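I bought the saddle from a man in Jiltatville who counted my money twice and never once looked at my horse. That should have told me something, but I was in love. It was a Benkirane, a real one, chestnut leather gone dark at the knee rolls, and he wanted 690 for it when a new one runs you 3000 easy.

I drove home with it belted into the passenger seat like a date.

Zora is a Grindudska mare, and if you've never met one, picture a barrel with opinions. Wide back, no withers to speak of, and she blows herself up when you do the girth and lets it all out again the second you've got a foot in the stirrup. Every saddle I ever put on her ended up around by her elbow. I'd tried a fleece pad, a gel pad, a crupper (she kicked the feed room door off over the crupper), and a treeless thing that made me look like I was riding a couch.

So I carried the Benkirane down to the barn that evening and set it on her, and I swear she sighed. I did up the girth on the third hole and called Mounir Kettani right there from the aisle, because he'd told me for years I was wasting my money and I wanted him to hear how wrong he was. 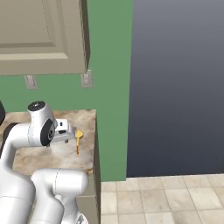 Mounir said that a saddle always fits fine on a horse that's standing still, and had I run my hand under the front of it yet, all the way down, both sides? And had I checked the tree? I told him of course I had. I had not. I'd smelled it, mostly.

So after we hung up I ran my hand under it. Left side, lovely. Right side, my fingers got as far as the second knuckle and stopped dead. I took it off her, turned it over on my knee and pushed the front together the way they show you, and it made a noise – a very small noise, like somebody stepping on a cracker in another room.

I didn't ride that night. I put Zora's rug on and gave her a carrot and sat on the mounting block feeling sick, adding up the hours I'd worked for that money.

In the morning I took it to Mélanie Fraser, who had her shop over the old creamery then, up a staircase that was murder with a saddle on your arm. She had 47 of them on the racks that day. I know because she told me before I'd even said hello. "Forty-seven, and you've brought me another one."

She laid it on the bench and felt along it with her thumbs and her eyes shut. Then she got out a little hooked knife and started picking the stitches at the front, and I had to go look out the window.

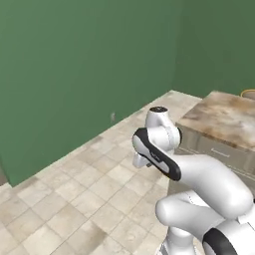

When I came back she had the panel dropped and was pulling the flock out in gray lumps, hard as walnuts. The tree was fine! The cracker noise was a rivet that had worked itself loose in the head plate. She could fix that before lunch. The trouble was the flocking, which somebody had packed in on the right to suit a horse with a bad shoulder, years ago by the look of the thread.

"This was a good horse," she said, rubbing one of the lumps apart. "He went short on this side, and they looked after him."

I don't know how she could tell that from a fistful of old wool. I asked and she just shrugged and dropped it in the bucket.

It took her 8 days and cost me more than I told Mounir. I went up the creamery stairs in October to get it, with the rain coming in sideways, and carried it back down under my coat. New wool, both sides even, a neat line of pale thread across the front where the dark used to be.

Zora blew herself up for the girth, same as ever. I waited her out. Then I got on and we went up the lane as far as the gravel pit, and trotted most of the way back, and somewhere near the bridge I reached down and felt for the front of the saddle. It was still in the middle of the horse.

I called Mounir from the top of the drive. He wanted to know what I'd paid for the girth.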